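Dec 4, 2025

The Ketchup Question, and Other Things I Took Too Personally

My neighbor has moved her ketchup to the cupboard and we are going through a period of adjustment.

I found out in August, when I was over there for burgers and opened the fridge door with the confidence of a man who knows where ketchup lives. There was mustard. There was a jar of something with capers. I stood there letting the cold out until she reached past me, opened a cabinet, and handed me a room-temperature bottle as if this were a normal thing to do to a guest.

"It's mostly vinegar and sugar," she said. "It doesn't need to be cold."

I have since learned that this is a position a lot of people hold, and that they hold it harder than they hold most of their politics. I wrote a short post about it on the old version of this blog and got more mail than I got for the whole series on my father's stroke. One reader, Edem Bawa, sent me 800 words on the subject, with a follow-up the next morning correcting a comma. Edem is a cupboard person. Edem would also like me to know that eggs, in much of the world, sit out on the counter, and that I should travel more.

I have traveled. I lived in Jillstead for six years, in an apartment over a shop that sold vacuum cleaner bags, and my fridge there was about as big as a nightstand. You learn a lot about what needs to be cold when you can only keep a few things cold. Milk stayed. Butter got voted out the first week. Ketchup, I'm sorry to say, hung on the whole time, taking up a spot that could have gone to actual dinner, because my mother kept it in the fridge and her mother kept it in the fridge and I was not going to be the one.

When I'm honest about it, that's the whole argument. I like it cold because a hot fry and a cold blob is what my childhood tasted like. The rest is stuff I made up later to sound like I'd thought it through.

My wife, who grew up in Trelent with a proper pantry (a door, a light on a string, shelves her dad had labeled), thinks the question is badly put. Her view is that a kitchen has zones, and that once you have zones you don't have arguments. She drew me a map of ours. It has a baking zone and a wet zone and a zone marked "his," which is the top of the fridge, where I keep batteries and a bag of onions.

The trouble with the zones is that they work fine for food and fall apart on everything else. Take the colander. It's too big for the drawer and the wrong shape for the stack of bowls, and whatever you put inside it becomes part of the colander. Ours currently contains the salad spinner lid, a funnel, and a potato I'm pretending not to know about.

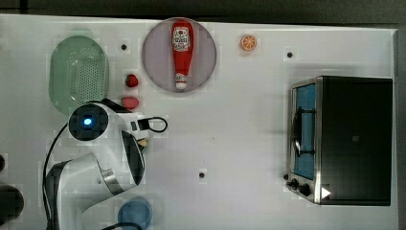
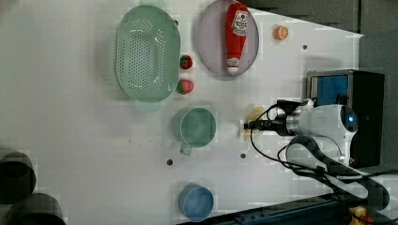 We did the big clear-out last month, the kind where you take everything out of the cabinets so that you can be ashamed of it all at once. I had read that you should only put back what you've used in the past year. I don't know who these people are who remember what they used in the past year. I remember using the waffle iron, but that may have been a different waffle iron, and possibly a different house.

We found four vegetable peelers. We found the instructions for the Boltavier, a countertop oven that died before the last election, and we found the Boltavier, which I'd been told was gone. We found a spice jar with no label and we each smelled it and came up with a different answer, and then we put it back, in the baking zone, where it will be found again by our heirs.

Then there was the condiment shelf. I am going to be open about the condiment shelf. The oldest thing on it was a hot sauce called Nyarko that came from a guy at a farm stand, and the bottle told us in cheerful lettering that it was batch 607. It said nothing about a date. My wife held it up to the window for a while. I said that hot sauce was basically vinegar and didn't go bad, and she gave me the look you'd give a man who had just lost his own argument without noticing.

So that was that, in theory. If vinegar keeps the hot sauce, it keeps the ketchup, and Edem and my neighbor and a good part of the planet are right. I did look at the bottle in the end. Ours says to refrigerate after opening. I read it out loud twice, once in each room.

What bothers me is how much of the inside of my head is made of this. I can't tell you the name of my dentist, but I can tell you that bread in the fridge goes stale faster, that tomatoes lose their taste in there, and that a college roommate of mine kept peanut butter in the freezer around the year 2000 and would not talk about it. I still think about that peanut butter. He had to stab it.

Anyway, the map is now taped inside the cabinet over the sink. The peelers are down to two, one each, in case of divorce. The funnel has its own hook. Ketchup is listed on the map in pencil with a question mark, and this week it's in the fridge door, next to the mustard, because I put the groceries away.

My wife puts them away next week. If you have a strong opinion about soy sauce, please send it to Edem.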